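2nd March

Spent the whole evening (well, from supper on) trying to fix our shop's hours on Utix, and I'm still a bit worked up! The new dashboard insists we're in Skornitz, when we've been on the Hiltham side for years, and it wouldn't let me save without picking a "service area."

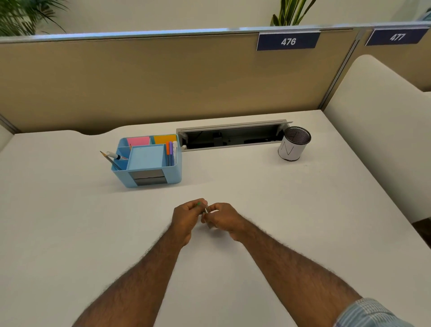
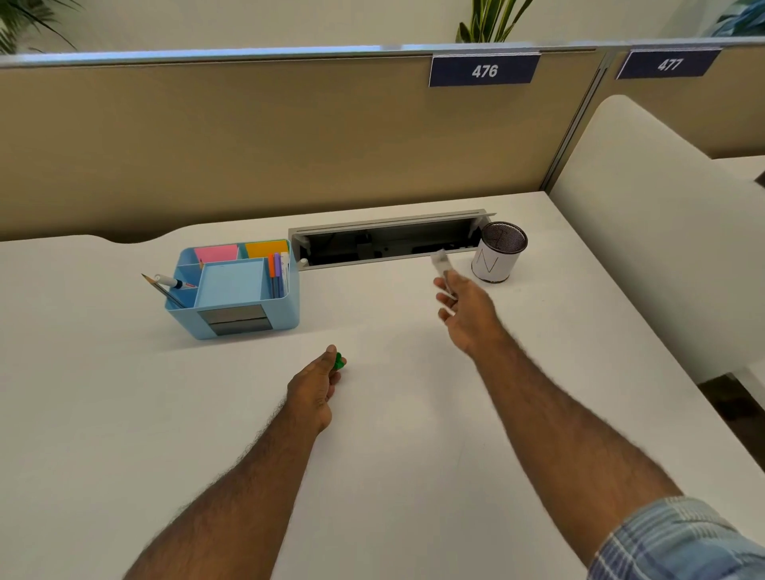 At the desk, sticky notes in the blue organizer.

I finally gave in and put Morin, and up came a message saying my change was number 305 in line. So we wait. I'll try again in April if they haven't answered, and tonight I'm having tea and going to bed.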